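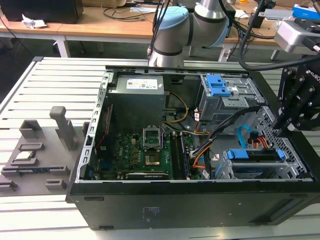

How to catalogue a second-hand book stock for market and online sale

The method below is intended for a dealer or stallholder with between 300 and 2000 volumes, most of them bought in mixed lots. It assumes one spreadsheet, a soft pencil and shelving that can be labelled. It does not cover valuation of manuscripts, maps or loose prints, which need their own records.

Before you start

Set aside a flat surface with good side light. Dust each book along the top edge with the book held firmly shut, brushing from the spine outwards. Keep any book with a musty smell or visible spotting away from the rest until it has been checked page by page. Active mould is powdery or furry and smears when touched with a cotton bud. Old, inactive staining does not smear.

Do not catalogue straight from the box. Sort first into three groups: saleable at a single price, saleable with individual description, and not saleable. Only the second group needs a full entry. For the first group a title, author and shelf code will do.

Step 1. Assign a stock number

Use a running number with no meaning built into it. Numbers that encode subject, date or supplier have to be altered when a book is moved or reclassified, and altered numbers cause errors. Write the number in pencil on the rear free endpaper, at the top corner nearest the spine. Use a 2B pencil and light pressure. Never use ink, and never use adhesive labels on cloth or paper wrappers.

If a book is sold, its number is retired. Do not reuse it.

Step 2. Record the title page

Copy author, title, place, publisher and date from the title page itself. The cover and spine often carry a shortened title. If the date is taken from the back of the title page, put it in square brackets. If there is no date anywhere, enter "n.d." and add an estimate in a separate column, so that it can be revised without touching the main entry.

Names with two surnames should be entered under the first of the two. Isauro Sandoval Medrano is filed under Sandoval, with a cross-reference from Medrano if customers are likely to look there. For titles in a script you cannot read, photograph the title page and leave the field marked "to be read".

Step 3. Identify the edition

Look for an edition or impression statement first, then a number line. On most number lines the lowest number present gives the impression. Publishers vary in their practice, and some changed it more than once, so check a published guide before you write "first edition" in any listing. If the evidence is incomplete, write "no later printing stated". This is accurate and buyers understand it.

Book club issues are a common source of mistakes. Signs include the absence of a printed price on the jacket, a smaller trim size and lighter boards. None of these is proof by itself.

Step 4. Collate

Turn every leaf. Check the page numbers run without gaps and compare plates and folding maps against the printed list. Record the last numbered page and the number of plates found against the number called for, for example "57 plates of 57".

Note the following where present:

Ownership names, stamps and bookplates
Library marks, including pockets that have been removed
Underlining and marginal notes, in pencil or ink
Loose or reattached leaves
Worm damage, and whether it touches the text 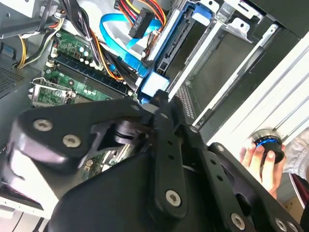 A missing half-title is a defect and must be stated. Missing advertisements at the rear should be stated where they are known to have been issued with the book.

Step 5. Grade the condition

Grade book and jacket separately, book first. The usual terms in descending order are fine, very good, good, fair and poor. "Good" in the trade means worn but complete, and new customers misread it. Always follow the grade with the specific faults.

Have a second person grade the first 49 books without seeing your results. Anayeli Escobedo and I did this with the Rindley stock and disagreed mainly on jackets, where one of us was ignoring fading to the spine. Write down what you agree and keep it with the catalogue.

Step 6. Assign a shelf code

Use a letter for the bay, a number for the shelf and nothing further. Position along the shelf changes too often to be worth recording. For a market pitch, give each crate its own code and treat it as a shelf. Crates should be packed spine upwards — never fore-edge upwards, which pulls the text block away from the case.

Step 7. Price and list

Search for sold prices where you can get them. Asking prices show only what has not yet been bought. Compare like with like: same edition, same state, jacket present or absent. Enter the price, the date it was set and the source of the comparison in three separate columns.

A listing should run in a fixed order: author, title, imprint, format, collation, condition, price. Leave out praise. If there is a reason the book matters, give it in one sentence after the condition note.

Step 8. Keep the record current

Mark sales on the day they are made. On the stall, the simplest way is a paper slip in each described book, bearing the stock number, which is pulled at the point of sale and entered in the evening. Books also listed online should be taken down before the slip is filed.

Check one bay a month against the spreadsheet. Books found without an entry are entered as new. Entries without a book are marked "not found" and left for two further checks before being closed. Keep a dated copy of the spreadsheet from before each check, stored on a separate drive.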